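Informe de avance del segundo periodo
Proyecto de comedores y cocinas escolares del valle de Huanca
Entidad ejecutora: Asociación Zalley
Entidad financiadora: Fondo Warnum

1. Estado general

El proyecto avanza según el calendario aprobado, con un retraso en la parte de formación que se explica en el apartado 3. De las 11 escuelas previstas, nueve tienen ya el comedor en servicio. Las dos restantes, ambas en la parte alta del valle, siguen pendientes de la conexión de agua, que depende del municipio. La última respuesta recibida habla de marzo, sin compromiso por escrito.

El número de niños que almuerzan en la escuela ha crecido en todos los centros abiertos. En los más pequeños come a diario casi todo el alumnado. En el centro de mayor matrícula se han organizado dos turnos, porque el comedor tiene 40 plazas y no admite más mesas sin tapar la salida al patio.

2. Compras y suministro

Durante el periodo se cambió la forma de comprar. Antes cada escuela pedía por su cuenta y los precios variaban mucho de un pueblo a otro. Ahora el pedido de arroz, legumbre, aceite y harina se hace en común y lo entrega la distribuidora Wusby en el almacén de Huanca, desde donde se reparte cada dos semanas. Las verduras, los huevos y el queso se siguen comprando a productores del propio pueblo, con recibo simple.

El cambio ha abaratado los productos secos. El transporte ha subido, sobre todo en el tramo de pista sin asfaltar, y se lleva una parte de ese ahorro. Proponemos mantener el sistema hasta el final del curso y revisarlo con las cuentas completas.

Hubo una entrega de harina en mal estado. Se devolvió entera y la distribuidora la repuso sin cargo. A raíz de este caso, la cocinera que recibe el pedido abre y revisa los sacos antes de firmar el albarán.

3. Formación del personal de cocina

Estaban previstos 5 talleres y se han impartido tres: higiene y conservación, menús con producto de temporada y manejo de cantidades. Los dos que faltan, alergias y control de gastos, se aplazaron por coincidir con la cosecha. Se harán antes de cerrar el curso en el aula de cocina de Zalley, que ya está equipada.

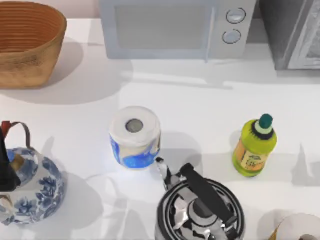 Las cocineras pidieron en la reunión de seguimiento que el taller de control de gastos se diera por la tarde y no en sábado, como figuraba en el plan. Explicaron que el sábado es día de feria en tres de los pueblos y que muchas tienen puesto. Añadieron que preferían trabajar con sus propios cuadernos de cuentas, aunque estuvieran incompletos, antes que con una plantilla nueva. Se aceptaron las dos peticiones y se ha modificado el programa, sin efecto en el presupuesto.

4. Ejecución económica

El gasto se mantiene dentro de lo aprobado en todas las partidas menos en la de transporte. Solicitamos autorización para pasar a ella el sobrante de la partida de materiales impresos, que se redujo al hacer los menús en una sola hoja por mes. La relación de facturas va en el anexo 2.

5. Próximos pasos

Cerrar con el municipio la fecha de conexión de agua de las dos escuelas pendientes. Impartir los talleres aplazados. Recoger en cada centro la opinión de las familias sobre los menús y los horarios de turno, con un cuestionario corto que se entregará junto con las notas. Enviar al fondo las cuentas del sistema de compra conjunta al terminar el curso.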